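Paper Cups for the Reading Room: A Decision and Its Grounds

3 min read

22 shares · 3 comments

Following the review of household supplies undertaken in March, I have settled on printed paper cups for the monthly gatherings held in my front room.
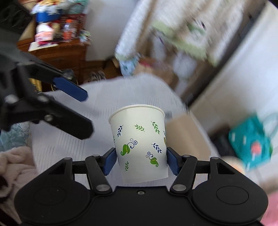

The pattern chosen is a botanical one, with green and navy sprigs on a pale ground and a curled leaf with spiral tendrils. It was selected over the plain white cup supplied by Brundero, which guests repeatedly set down and failed to recognize as their own. A printed cup is no easier to tell from its neighbor, but it is pleasanter to look at, and there is room on it for initials in pencil.

Stock is held on the second shelf of the hall closet in sleeves of 50. One opened sleeve is kept upside down on the tea tray, rims on a clean napkin. Cups are to be handled by the lower half only. The rim should not be touched when passing a drink to another person.

Attendance at the last gathering was 17, and a single sleeve was sufficient, including second servings of coffee. The china remains available on request. Geetha Iyengar has made such a request and will continue to receive the blue saucer.

Used cups go in the bag beside the radiator. They should be emptied into the sink first. The lemonade arrangements will be addressed separately once the pitcher from Marinho has been delivered.

3 comments

Rui Nogueira: Do these come with lids? I walk home with mine.

Author: Lids are under consideration.

Geetha Iyengar: Thank you for the saucer. The navy sprigs are lovely, by the way.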